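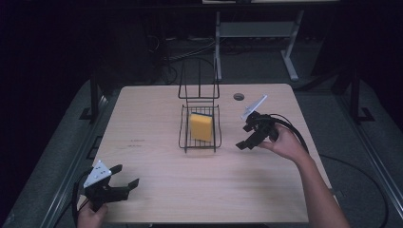
Finish for a pale wooden table that has a dish rack and sponge on it all day

Posted in Home > Furniture > Surface treatment

tallow_and_twine
Joined in May

I have a pale wooden table in the kitchen which doubles as draining space. The sink has no drainer on either side and there is no room to add one. A small wire dish rack stands on the table permanently and the washing-up sponge lives in it. The rack has small feet, so water falls through the wire floor on to the wood and stays there until somebody wipes it.

The top is currently finished with Resum white hard wax oil, two coats, put on by the previous owner. I have the part-used tin but no record of how the wood was prepared. The data sheet asks for the top to be sanded no finer than 120 grit.

I want to keep the light colour and the matt look. A film varnish would probably be safer against water but the ones I have tried on offcuts turned the wood yellow. Points I would like settled:

1. Is hard wax oil good enough for standing water, or should I strip it and start again?
2. If I keep the oil, how often should it be recoated?
3. Does the rack itself do any harm? It is black wire and I don't know what is under the black.
4. Can a small area be recoated without a visible join?

A tray under the rack is possible but takes up more of the table than I would like.

3 answers

Jointer_Planer
Top contributor, Furniture

Taking these in order.

Whether to strip. Leave it. Hard wax oil resists splashes and short contact well. It does not resist a puddle left overnight under a foot of the rack. No oil does, whatever the tin says. A two-part water-based lacquer would, and the better ones do not yellow much, but once a lacquer is breached the water goes under it sideways and you have to take the whole top back to bare wood. An oiled top can be repaired in patches. For a table with one wet corner and the rest dry I would take the oil.

Checking what you have. Put a teaspoon of water on the wood near the rack and another well away from it. Leave both for ten minutes and wipe. If the wood near the rack has darkened and the other place hasn't, the oil there has worn thin and wants renewing. If neither has darkened, do nothing. Repeat the test every couple of months. Recoating by the calendar builds up a sticky layer in places that didn't need it.

The rack. Black wire racks are usually coated steel. The coating fails first at the welds and on the bottoms of the feet. Iron plus water plus tannin gives a blue-black stain, worst on oak and chestnut, slight on maple, birch and ash. Turn the rack over and look at the feet under a good light. If there is any brown at the ends, put clear silicone caps on them. Hardware shops sell these in packets; measure the wire first, as a loose cap traps water and is worse than none.

If you already have a blue-black mark, oxalic acid removes it. Gloves and eye protection, follow the packet, rinse well, let the wood dry fully before oiling.

The sponge. This matters more than the rack. A sponge lying flat on wood gives up its water slowly into one patch, and the finish under it softens. The detergent in it makes this quicker. Keep it in the rack or stand it on its edge somewhere with air on both faces.

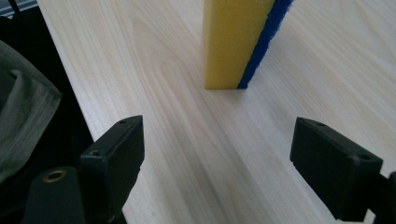

Two-layer sponge on its edge, pale wooden top.

Don't clean the table with the rough layer of a scouring sponge either. Most of these carry a mineral abrasive and will cut through an oil finish in a few weeks. Keep a separate soft cloth for the table and use a soap made for oiled wood. I use Safavi floor soap at half the strength on the label. Ordinary washing-up liquid is fine once in a while but strips the oil if used daily.

The tray. You said you would like to avoid it. A strip of thin cork under the rack is the usual compromise, but cork holds water and has to be lifted every night. If you won't lift it, don't fit it.
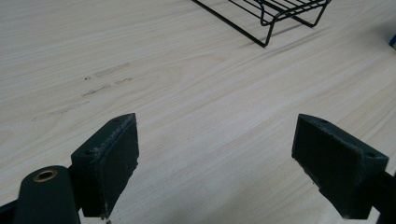

Recoating a small area

Work along the grain and finish at a natural line where you can: the edge of the table or the joint between two boards. A square patch in the middle of a board will show. A long strip, full length, won't.

1. Clear the table and wash it with oiled-wood soap. Leave it overnight.

2. Rub the strip with a fine white nylon pad, along the grain only. You want to dull it, no more. Paper of 1,000 grit or 3,000 grit is sometimes suggested for this and is a waste of effort; it polishes the old finish and the new coat can't key.

3. Vacuum, then wipe with a barely damp cloth and let it dry.

4. Stir the tin for several minutes. White oils carry pigment which settles into a hard layer at the bottom. An old tin used without stirring will go on clear and amber, and your strip will come out darker than the rest.

5. Apply very little with a lint-free cloth. Spread it until it looks as though there isn't enough.

6. Buff off all surplus after ten to fifteen minutes – any shine at this stage is surplus.

7. Keep water off for a week. The surface feels dry long before it has hardened.

Lay used cloths flat outdoors to dry, or soak them in water before binning them. Oily rags in a heap can catch fire without any flame near them.

sivar_user_north

I stripped mine and used Sivar two-part matt, mixed with 5 per cent white tint. No problems so far, no yellowing. Mixing is a nuisance as my batch needed 42 ml of hardener and the cup supplied is only marked in tens. Get a syringe. Open the windows as well.

Can't comment on oil.

grey_lintel

Agree with the first answer except on the soap. I would leave soap out for the first month after recoating and use plain water.

Also check the age of that Resum tin. If there is a skin on top, cut round it and lift it out whole, then strain the rest through an old pair of tights. If it has gone stringy, throw it away. Jillis white oil is near enough the same colour, but test it on the underside of the table first. Makers' whites differ and the match is hard to judge until the coat has dried.

On the rack, I shift mine along by its own width each time I wipe down. It costs nothing and the wear is spread out.

tallow_and_twine

Thank you both. Water test done: darker by the rack, no change elsewhere, so I will do the one strip along the back board. The feet of the rack have no brown on them that I can find. The tin had a skin but strained well.

Marked as solved by the original poster. Replies are still open.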